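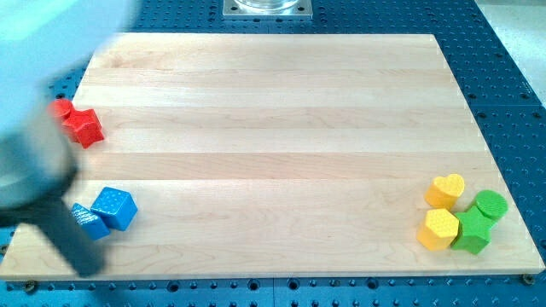
Trevor Dufour wrote in to say the Nulley jaws only slip when you close them too fast, so slow down before blaming the pads. Fair. Do that first.

Swap test, Nulley vs Vandeck:

Arm off. Five screws, keep them seperate.
Fit the Vandeck, redo the tool offset.
Same blocks, same board, 17 picks each. Stars and hearts too, cubes are easy.
Write down every drop, wich shape, what speed.

Boychuk controller users: reload the config after the swap.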